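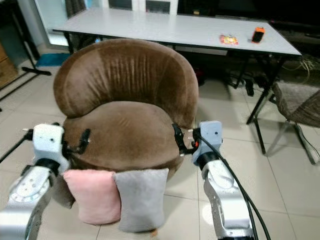
3.2 Preparation and upkeep of the two-armed platform

The trials reported in this section were carried out at the Hendon site with a single two-armed machine, referred to below as Indari. The machine was kept in one furnished room for the whole of the study, and the same tub chair and loose cushions were used throughout. Soft furnishings were chosen on the advice of Olesia Karpenko, whose earlier work with rigid boxes had shown little wear on the grippers and gave no guide to how they would behave against pile fabric.

Each session began with the arms at rest and the power off. The operator wiped the gripper fingers with a dry cloth, removed any fibres caught at the finger joints, and checked the screws at the wrist with a hand driver. The cables running along the outside of each arm were then followed by hand from the wrist downwards. A cable that had slipped out of its normal path was put back before power was restored, and the arm was moved slowly through its full reach to confirm that nothing pulled tight.

Two types of contact were of interest. In the first, both grippers closed on the upholstery at opposite sides of the seat. In the second, a gripper was pressed against a cushion (Figure 4). Pressing placed a sideways load on the wrist, and the force limit was therefore set lower for this task than for gripping.
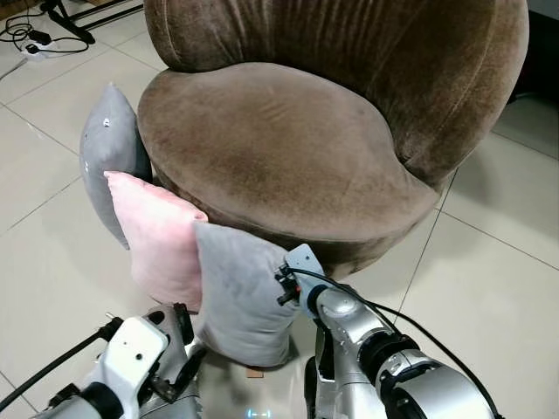
Figure 4. Right gripper pressed against a grey cushion at the front of the tub chair.

Over the study the machine completed 1000 attempts, of which 348 involved cushions. After some 700 attempts the right gripper began to close more slowly than the left. Taras Fedoruk removed the gripper and found fine brown fibres packed behind one finger. The part was cleaned and refitted, the closing position was set again, and the trials continued. No other repair was needed, although one cable tie on the left arm was replaced in June.

The daily check was afterwards extended to include the space behind the fingers. Closing times for both grippers were also written in the machine log at the start and end of each session. Entries made before this change record faults only and have been left out of the comparison in Section 4.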